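Funnels, small bottles and the tips I no longer believe

Posted Sunday, October 9, 2022

I decant a lot. Vanilla steeping in vodka, furniture oil out of the five litre can, ink, shellac, sewing machine oil, the concentrated floor cleaner that comes in a bottle no human wrist was built for. All of it has to get from a big thing into a small thing, and the small thing nearly always has a neck you could block with a pea. So I have read a great many tips on the subject, and I've tried most of them on my own bench at the back of the kitchen. A fair number are rubbish.

The toothpick trick

You will have seen this one. Slip a toothpick between the funnel and the neck of the bottle so that air can get out and the liquid doesn't glug. The principle is sound. A funnel that seals against the neck traps air underneath, the liquid sits there sulking, and then a big bubble comes up and throws half of it over your hand. But a toothpick goes soft, slides down and ends up in the vanilla. A bent paper clip hooked over the rim does the same job and stays put. Or just lift the funnel a few millimetres with your free hand, assuming you have one.

Making a funnel from foil, paper or a cut-down bottle

Foil cones leak at the seam. Paper ones are good for dry stuff such as salt, spice and glitter, and hopeless for oil. The top of a drinks bottle works well for filling a watering can and for very little else, as its spout is wider than the necks you're likely to struggle with. A set of small plastic funnels costs next to nothing. I bought a Pfister set of three in May and the smallest is the only one I reach for. The largest has gone to live with the bird seed.

Keep separate funnels for food and for everything else, and write on them. I don't accept that hot water and washing-up liquid gets white spirit out of plastic. It may. I'm not finding out with gravy.

Pour slowly

Every page says it. Slow pouring from a wide-lipped jug is exactly how you get the dribble that runs back under the lip and down the outside. A jug wants a confident start and a quick stop. If the amount is so small that a confident start would be the whole lot, you shouldn't be using a jug. Use a dropper or a pipette, put the tip just inside the funnel, and squeeze gently. Glass droppers are easier to get properly clean than the rubbery sort, and you can see when they are clean, which I can't say of the cheap cloudy ones.

People ask why bother with a funnel at all if you've got a dropper. Try hitting a narrow neck fifteen times running with a shaky hand and then come back to me.

Round-bottomed bottles and flasks

They look lovely in shops. They roll. If you've been given one, or you bought it for the shelf, it needs a ring to sit in. The advice going about is to stand it in a mug, and I tried that: the flask leans, the neck ends up at an angle and the funnel tips over. Cork rings are far better. They grip the glass a little, they don't scratch, and you can pick the whole lot up together if you must. A rolled tea towel twisted into a doughnut will do for one evening. The Gristisden rubber stand I was so pleased with left a grey mark on the worktop that I have never shifted.

What goes underneath

Newspaper is the usual suggestion. It moves about, it soaks through, and the print comes off on pale wood. Kitchen roll is worse, as it sticks to the bottom of the bottle. I use an old cloth, a dark one, and tape it down at a corner if the table is slippery. Dark cloth hides stains, say the tipsters. I couldn't care less about that. I like it because clear glass and pale plastic show up against it, and I can see where the neck is.

Two cautions. Smooth out the fold where the bottle is going to stand, or it will wobble. And a cloth with oil on it does not go scrunched up in the bin. Linseed oil in particular can heat up in a bundled rag and catch fire. Spread it flat outdoors until it has dried stiff. That is the one dire warning on the internet I would ask you to take seriously.

Silicone mats are fine. I've had a Tanano one for three years and it does keep spills in a puddle. It also collects every hair in the house.

Cleaning a narrow neck

Rice and vinegar, shaken: works on loose muck, does nothing for an oily film. Crushed eggshell: the same with a smell. Denture tablets: better than I wanted them to be, left overnight in warm water. For oil, a drop of neat washing-up liquid first with no water at all, swirled round, then hot tap water added a bit at a time. The Iltis bottle brush, which has 92 per cent good reviews according to the packet, sheds its bristles.

Dry the bottle upside down with something holding the neck clear of the drainer, or the damp stays inside.

Labels

Label it before you fill it. The pen won't take on greasy glass, and you will not remember which of the two brown liquids was the vanilla. Put the date on as well. Never put cleaner in anything that once held a drink, however handsome the bottle and however large the label. 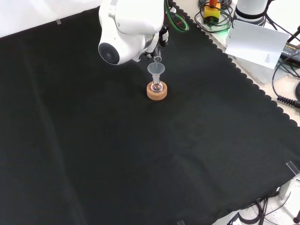
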